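How a Picking Robot Gets Its Weekly Checkup

Wadness Science Pages for Young Readers

A picking robot takes objects out of a bin, one at a time. The robot cell at Wadness is called Posier. A cell is the robot plus everything it needs to work: the arm, the gripper, the bin, the cables and the controls.

The gripper is the part at the end of the arm that holds things. Some grippers pinch. Others use suction, which means air is pulled through a soft cup so that the object sticks to it. If the cup has a crack, air leaks in and the grip gets weak.

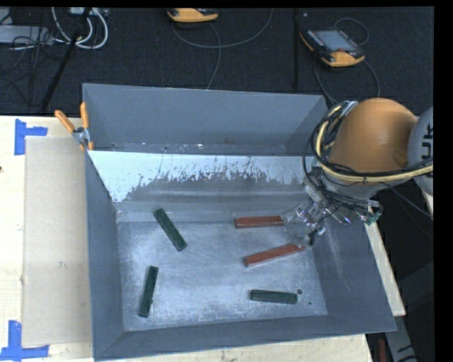 A checkup starts with the bin. It must stay in the same place, so a technician tests whatever holds it still. A spring clamp with orange handles grips one corner of the rim. Next come the test blocks, three green and two reddish-brown, laid on the bare metal floor with space between them. Shiny metal can confuse a camera, and scratches can look like edges. The technician records new marks in a logbook.

Cables are next. Each time the arm bends, its cables bend too – and a cable that rubs on metal will wear through. The black bundle looping around the orange part of the arm needs enough slack to move, but too much slack can catch on the bin.

Last is the picking test. Posier makes 200 picks at slow speed. If it misses more than 14, the cup is replaced and the test is run again. At the March checkup the old cup had done 791 hours of work.

Words to know
Cell: a robot and the equipment near it
Slack: extra length in a cable
Rim: the top edge of a bin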